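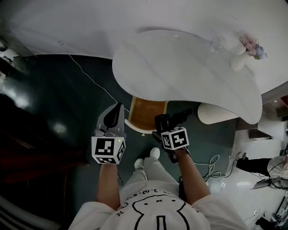 Deux pinces, une table et beaucoup de patience : Vudside compare ses préhenseurs portatifs

Depuis le mois d'avril, l'équipe d'essais de Vudside, installée à Perundale, passe une bonne partie de ses journées debout, une pince dans chaque main. L'idée est de Vilja Saarinen, qui en parlait déjà l'an dernier à qui voulait bien l'écouter (et même aux autres) : avant de choisir le préhenseur qui équipera les prochains bras de la maison, autant le faire travailler longuement à la main, avec de vrais gestes et de vrais meubles.

Le comparatif oppose 2 modèles. Le gris clair, tout en rondeurs, avec son doigt sombre et courbe, vient de chez Cumow ; le noir, plus anguleux, à deux mâchoires, est signé Rampersad. Chacun porte un cube blanc couvert de motifs carrés noirs et blancs, que les caméras suivent pour retrouver la position et l'orientation de l'outil pendant le geste. Le protocole prévoit 1000 prises par pince, et l'on inverse les mains à mi-parcours pour ne pas avantager les droitiers - une précaution demandée par Helmi Halonen, gauchère convaincue.

Où en est-on ? La pince Rampersad a terminé sa série, celle de Cumow en est à 744 prises. Il serait donc imprudent d'annoncer un vainqueur, et Min-kyu Ban, qui tient le tableau des résultats, s'y refuse avec le sourire. Il veut bien dire, tout de même, que la noire serre plus franchement les petits objets rigides, et que la grise se montre plus douce avec tout ce qui se déforme : éponges, sachets, serviettes pliées. Côté fatigue, les avis sont partagés. Victor Rotich trouve la grise mieux équilibrée au poignet, tandis que ses collègues lui reprochent une gâchette un peu dure en fin d'après-midi.

Le suivi des cubes a lui aussi donné du fil à retordre. Les premières séances souffraient de pertes de repérage dès que l'on tournait le poignet trop vite, et il a fallu revoir le temps d'exposition des caméras, puis reprendre l'étalonnage depuis le début. « On a perdu deux jours, mais on a enfin des trajectoires propres, et cela fait vraiment plaisir à voir », raconte Ustyna Hrytsenko, à qui l'on doit ce réglage.

Une fois la seconde série achevée, l'équipe montera les deux pinces sur un même bras et rejouera une partie des gestes enregistrés, avec le même contrôleur et les mêmes objets. Les mesures de force et les durées de saisie seront publiées sur cette page, avec les commentaires des opérateurs.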